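How to sort out a film marathon list that you'll still like by film four

I've been running marathons at home for years now, mostly animated stuff, and I've got it wrong in every way you can get it wrong. I've started too late, I've put the saddest film last, I once bought a box set with the middle disc missing. So this is my method as it stands, and you're welcome to pinch all of it.

Start with the running times

Before you pick an order, write down how long each film is. I use a plain spreadsheet with one row per film. My last marathon was the Flatetti series (four features and a handful of shorts, lovely hand-drawn things with a fox in them) and the longest one runs to 139 minutes, which I did not believe until I checked the back of the case. That one film shifted the whole evening.

Once you've got your times, add 20 minutes between features. You will want to shorten this. Don't! People need the loo, somebody will want toast, and the disc menus take ages.

Release order or story order?

Everyone has an opinion and mine is release order the first time, story order after that. With Flatetti the third film is set before the first, and if you start there the big reveal about the lighthouse is gone before you've opened the crisps. If everybody in the room has seen them already, go wild.

Shorts are different. I treat them as padding and drop one in after each break, so anyone still in the kitchen doesn't miss anything that matters.

Find out where everything is streaming

This is the dull part, and I do it a week ahead. Films move about all the time, and a series can easily be split over two services. Go through your spreadsheet and put the service next to each title, then press play on every one for a few seconds. Being listed and being available to you are not the same thing (I've been caught by "coming soon" more than once).

For tracking it all I use Arkis, which is a free list app. Here's how I set it up:

1. Make a new list and give it a name you'll recognise in a year.
2. Add the films in the order you'll watch them. Arkis sorts by title unless you tell it not to, so go into the list settings and switch to manual.
3. Put the service name in the notes box.
4. Share the list link with whoever's coming.
5. Turn off the rating reminders, or your phone will buzz all through the credits.

The free version lets you store 2,000 titles. I'm at nearly 16 lists and nowhere close.

Get the sound right before anyone arrives

Cartoons are terrible for this. The talking is quiet and then a dragon turns up. Play a chatty scene first and set the volume so you can hear every word, then skip to something loud and see if you wince. If you do, look for a setting called night mode or volume levelling. On my Tiwari soundbar it's hidden under "Extras", and it took me two evenings and the manual to find it.

Subtitles on, by the way. I'll fight anyone on this one. 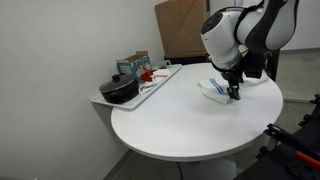
White towel with blue stripes on a round white table.

Food and the long middle bit

Film three is where people flag, so that's when the hot food comes out. I do a big tray of something that can sit in a low oven, and I keep cold drinks within reach of the sofa so I'm not up and down all night. Lights up a little during breaks helps as well, otherwise half the room nods off.

If you're joining up with friends elsewhere, Drinow will keep your players in step, but everyone needs to be on the same version of the film. Check for extended cuts! We spent most of one June evening eleven seconds apart and blaming the wifi.

Next on my list is the Flatetti television series, and I haven't worked out the breaks for that yet. If you've done it, leave me your order in the comments.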